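# Chapter 4. Reading the Face of a Board

The grain figure on a tabletop is a record of how the log was sawn. Before any finish, repair or joint is planned, the worker should be able to look at a flat surface and state which way the fibers run, where they rise toward the face, and where the growth rings were cut at a shallow angle. This chapter covers figure in pale woods, where the contrast between bands is low and mistakes are common.

Two terms are used throughout. *Straight figure* means narrow stripes at a fairly even spacing. *Flat-sawn figure* means wide curves, arches and loops, formed where the saw passed nearly tangent to the rings. A single face may show both – the change from one to the other is gradual and should be marked lightly in pencil before planing. 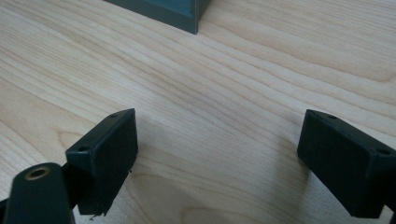
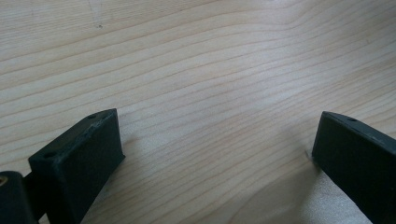 **Figure 4.1** Long grain lines and broader, wavy figure on a pale wooden tabletop.

Low-angle light is preferred for inspection. Set the lamp at 25 degrees to the surface and view the board from the opposite side, then repeat with the lamp moved to the adjacent edge. Specks, faint scratches and pale streaks in the finish are logged separately from the figure, as they belong to the surface and give no information on fiber direction.

The inspection sheet used in this chapter follows the Pendberg method as revised by Yolanda Henao. It divides the face into zones no longer than 330 mm. Each zone receives a figure code (Table 4.2) and a planing direction.

## 4.1 Fiber Direction and Tear-Out

Tear-out occurs when the cutting edge lifts fibers ahead of the cut. The risk is highest beside arches and loops, where the direction of rise can reverse within 30 mm.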